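Myung-ja Seol has spent 18 winters tracing the coaster Borden, lost one September night on the Pudeck rocks, and she still lights up when you ask about the crew list. "It was in a harbour ledger all along, under the wrong ship!" she told me, already reaching for the next folder.

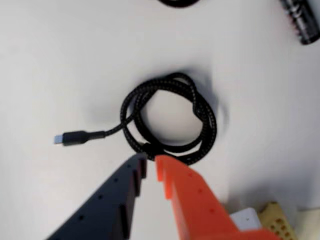
Two men got ashore, according to Han, and the cook was one of them, although the ledger only gives his surname. Seol is delighted to have the point argued.

"I'd love him to be right," she said. "Then I've got a survivor to look for."
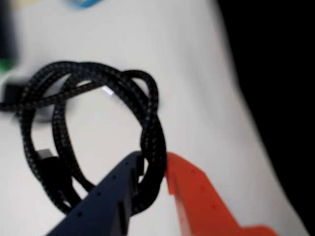

Her next job is the logbook of the Cora, the tug that stood by until daylight. She has read 3 pages so far (the handwriting is dreadful) and can't wait to get back to it.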